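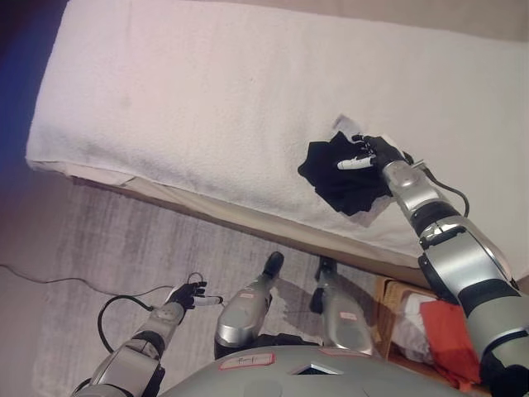 Peça preta amarrotada sobre uma toalha branca.

Prollura muda evento de agosto para o ginásio Echeverri

A Prollura, promotora de luta livre independente com sede em Utville, confirmou que o evento de agosto vai ser realizado no ginásio Echeverri. A programação estava marcada para o salão Galier, que recebe as noites da empresa desde a temporada passada e entra em obras no piso e na parte elétrica antes da data prevista.

O dia continua o mesmo. O evento acontece numa quinta-feira à noite, com abertura dos portões às 18h e primeiro combate às 19h30. Os ingressos já comprados para o Galier valem para o novo endereço e não precisam ser trocados. Quem adquiriu cadeira numerada vai receber por e-mail a indicação do lugar correspondente no Echeverri. O setor junto ao ringue mantém a mesma ordem de fileiras; os demais foram redistribuídos pela bilheteria.

O público que não puder ou não quiser ir ao novo local tem 11 dias para pedir a devolução do valor, contados a partir do envio do e-mail. O pedido é feito na página da promotora, com o código impresso no ingresso. Para compras em dinheiro, a devolução é feita no guichê do Galier, que permanece aberto no período da tarde até o início da obra.

O card anunciado tem oito lutas e não sofreu alterações com a mudança. A principal vale o cinturão peso-aberto da casa, vago desde a desistência do último campeão por lesão no ombro. Os finalistas saíram do torneio disputado no primeiro semestre, que teve fases em Utville e em cidades vizinhas. A luta pelo título será decidida em melhor de três quedas, formato que a Prollura não usava em disputas de cinturão.

Também estão previstos o combate pelo título de duplas, uma luta feminina sem desqualificação e uma batalha campal com participação de alunos da escola mantida pela promotora. O vencedor da batalha campal ganha vaga no evento seguinte, contra adversário ainda não definido. A luta de máscara contra cabelo, prometida no encerramento do último show, ficou para depois de agosto.

O Echeverri tem teto mais alto e arquibancada em dois lados da quadra. O ringue será montado no centro, e a entrada dos lutadores passa a ser feita pelo túnel dos vestiários, sem rampa elevada. Em nota, a Prollura informou que a iluminação será levada do Galier e que a montagem começa na véspera. A mesa de comentaristas ficará do lado oposto à arquibancada principal.

A transmissão pela internet está mantida, com narração em português. Quem assina o serviço da promotora não paga pelo evento. Para os demais, a compra avulsa é liberada na semana da luta, e a gravação fica disponível para o comprador durante dois meses. As duas lutas preliminares, antes da abertura oficial do card, serão exibidas de graça.

A sessão de autógrafos foi antecipada e será realizada no saguão do ginásio, entre a abertura dos portões e o começo das preliminares. Cada pessoa pode levar um item para assinatura. Fotografias com os lutadores serão permitidas ao lado da mesa, sem acesso à área do ringue. Camisetas, máscaras e cartazes serão vendidos no mesmo saguão, com pagamento em cartão ou dinheiro.

O ginásio não tem estacionamento próprio. A linha de ônibus que liga o centro de Utville ao terminal para a um quarteirão da entrada principal e circula até a meia-noite. A entrada para cadeirantes fica na lateral do prédio, ao lado da bilheteria. Menores de 14 anos só entram acompanhados de um responsável, e não será permitido o acesso com garrafas, latas ou mastros de bandeira.

Restam alguns ingressos de arquibancada, segundo a bilheteria. As cadeiras junto ao ringue estão esgotadas, e a promotora pretende colocar à venda, na manhã do evento, os lugares que forem devolvidos. A data de reabertura do Galier ainda não foi divulgada. O local do evento posterior ao de agosto será anunciado durante a transmissão.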